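Sharing one USB printer over the network
Speaker notes, Clamness Linux evening, April 29, 2019

Slide 1. What we are doing

Say hello, check the people at the back can read the terminal. Font size up if not.

The aim tonight is to take a printer that only has a USB socket and make it usable from every machine in the building. The server is a small board running Debian with no screen attached. We did this first at the Drorkstead office in March and then again at Prosenbridge, and the notes come from the second time, when we knew what we were doing.

Slide 2. Before you start

You need SSH access to the board and an account that can use sudo. Plug the printer straight into the board. We tried an unpowered hub at Drorkstead and the printer vanished from lsusb every time it woke from sleep.

Run lsusb and find the printer in the list. If it isn't listed, stop and sort that out. Nothing later in the talk will work without it.

Slide 3. Installing CUPS

sudo apt update
sudo apt install cups
sudo usermod -aG lpadmin youruser

Log out and back in so the group change takes effect. People forget this and then can't work out why the web page refuses their password.

Slide 4. Opening it up to the network

By default CUPS only listens to the machine it is on. Two commands change that:

sudo cupsctl --remote-admin --share-printers
sudo systemctl restart cups

Go to port 631 on the board's address in a browser. You will get a certificate warning. It is the board's own certificate, so accept it on your own network and carry on.

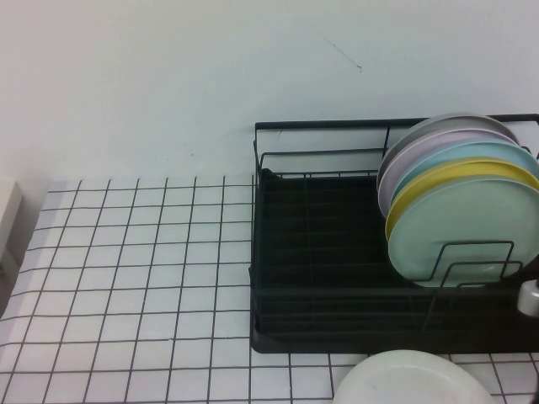 Under Administration, choose Add Printer and pick the USB entry. Tick the box marked Share This Printer. Give it a short name with no spaces. Ours at Prosenbridge is called Carrilho, after the room it used to be in, and everyone now uses the name for the printer itself.

Slide 5. Resolution

Set the default to 300 dpi if your driver offers it. Our test file took far too long at the higher setting and looked the same on plain paper. Letters and invoices don't need more.

Slide 6. Clients

Most Linux desktops will find the queue through Avahi. Check with:

lpstat -e

If the list is empty, look at the firewall first. Port 631 TCP for printing, port 5353 UDP for discovery.

Slide 7. When jobs get stuck

Show lpstat -o, then cancel -a. Mention that /var/log/cups/error_log is readable once you turn on debug logging, and that you should turn it off again afterwards. Ours filled 200 MB over one weekend.

Leave time for questions. Commands are on the handout by the door.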